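Getting around the Kasgate building on a kick scooter

The facilities manager at Lunutik has an office on the upper level of the Kasgate building, a few steps from the railing. The company rents 2800 square meters there, and most of the desks are downstairs.

"People used to phone me instead of walking over," she says. "It's 60 meters from the stairs to the stockroom in Damdale, our other site, and it's worse here."

In March she bought the first kick scooters from a shop in Paredes. Each one cost around 100 dollars. She asked for small wheels and a plain black finish, and turned down the models with a motor.

"I didn't want anything that has to be charged," she says. "I have enough cables up here already."

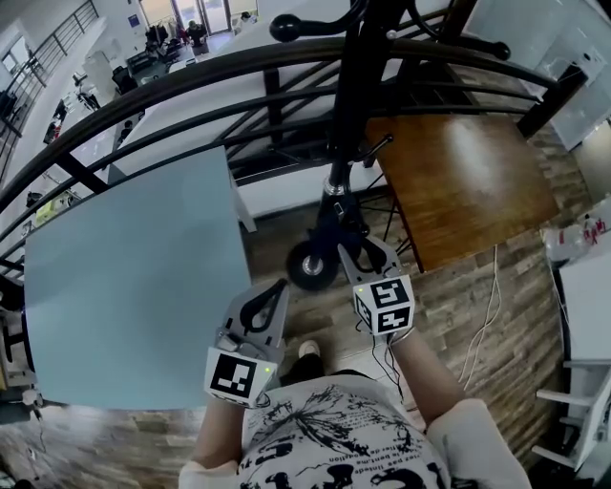 Are people allowed to ride on the stairs or carry a scooter down them?

Riding on the stairs is forbidden, but anyone may carry a scooter down as long as it is folded or held by the stem.

The rules fit on half a page. Scooters stay away from the railing when parked, and they don't go into meeting rooms. She added a line about glass doors – get off and push – after a close call in the first week.

Wood-look flooring has held up well, she says. The only repair so far was a loose handlebar, and she tightened it herself. She would like a proper rack next, and has asked for a price on one that fits under the window.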